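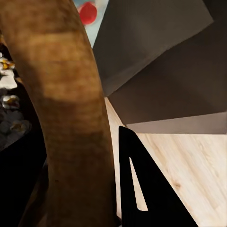
## 6. Fault 149: Wrist view blocked

Fault 149 stops a run when something large and close fills too much of the wrist camera view for too long. The arm holds its position, the gripper keeps its last commanded width, and the Vekine console shows `149 WRIST VIEW BLOCKED` in the status bar.

The fault applies to simulated kitchen runs and to runs on the physical arm. The steps below were written for the simulated kitchen. Differences for the physical arm are listed in 6.5.

### 6.1 When it happens

The check looks at the left and right halves of the wrist view separately. If either half is mostly covered by a single near surface for 400 consecutive control steps, the fault is raised.

The most common cases are:

- A long object is held off-center, so that one end runs up past the camera.
- The arm has come down beside a tall or curved object and stopped with the object between the camera and the work surface.
- The wrist has rolled during a carry and the object has swung across the view.
- The camera mount offset in the scene file does not match the gripper model.

A blocked view does not always mean a bad grasp. The policy may still be tracking the target from the fixed camera. The danger is in what it does next. With half the wrist view gone, the placing stage can read the near surface as the counter or stovetop and lower the arm too early, or it can miss a raised part such as a stove grate and drive a finger into it.

> **Caution:** Do not clear fault 149 and resume from the console without looking at both camera views. Resuming restarts the motion that was interrupted, at full speed.

### 6.2 Checking the run

1. Leave the run paused. Do not press **Reset Scene**, which discards the last buffer.
2. Open **Views > Wrist** and **Views > Fixed** side by side.
3. In the wrist view, find the gripper finger. It should be visible at the lower edge. If you can't see any part of it, go to 6.4.
4. In the fixed view, check whether the blocking object is between the fingers or only next to them.
5. Open **Log > Contacts** and read the last contact pair. A pair that names a finger and the object means there was contact at the last step. A pair that names the camera body and the object means the object is pressing on the mount.
6. Write down the step number and the object ID before going on.

Note: The contact list keeps the last 137 entries. On a crowded counter this can fill quickly, so read it before you jog the arm.

### 6.3 Clearing the fault

Use this procedure if the finger is visible and the camera body is not in contact with anything.

1. Set the speed slider to 10 percent.
2. Switch from **Auto** to **Jog** and select the tool frame. 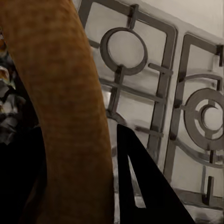
3. Raise the arm straight up in world Z until the lowest point of the gripper and of anything it is holding is clear of the grates, shelf edges and other fixed parts. Use the fixed view to judge this. The wrist view is poor at showing height over a stovetop, where the shadows of the bars can be mistaken for the bars themselves.
4. Roll the wrist in small moves, away from the blocked side. Stop if the contact list shows a new pair.
5. When the status bar changes to `149 CLEARABLE`, press **Acknowledge**.
6. If an object is held, set it down on the nearest flat area and let the policy start its grasp again. Don't resume in the middle of a carry.
7. Return the speed slider to its earlier setting and switch to **Auto**.

If the wrist cannot roll far enough before reaching its joint limit, roll it the other way through the home position. This takes longer but does not need a scene reset.

> **Caution:** Do not open the gripper over the stove to get rid of a blocking object. In simulation the object can become wedged between the bars of a grate, and the solver may then throw it at high speed. Every recording after that point is unusable.

### 6.4 If the finger is not visible

The camera offset is probably wrong. This has been seen after updating the Cozma gripper model without updating the scene file.

1. Save the log and close the run.
2. Open the scene file and find the `wrist_cam` block.
3. Compare the offset with the value on the gripper model sheet.
4. Correct it, save, and load the empty scene.
5. Open and close the gripper once. The finger tip should be visible the whole time.

### 6.5 Physical arm

Follow 6.2 and 6.3 with these changes:

- Press the enable switch on the Draltar pendant before jogging. The console jog buttons are locked out while fault 149 is active.
- Keep your hands out of the gripper, even if the object looks loose. The grip force is still on.
- If the object is pressing on the camera mount, hit the emergency stop and remove the object with the arm powered down. Check the mount screws before the next run.

### 6.6 Repeated faults

Do not raise the step limit to make the fault go away. It was set to 1,000 for a while in May at the Wunusdale site, and the result was two bent fingers on the physical arm and a batch of demonstrations that had to be thrown out.

If the fault comes back more than three times with the same object, take the object out of the task list and send the saved logs to Haris Ansari. Include the scene file, the gripper model version and the object ID.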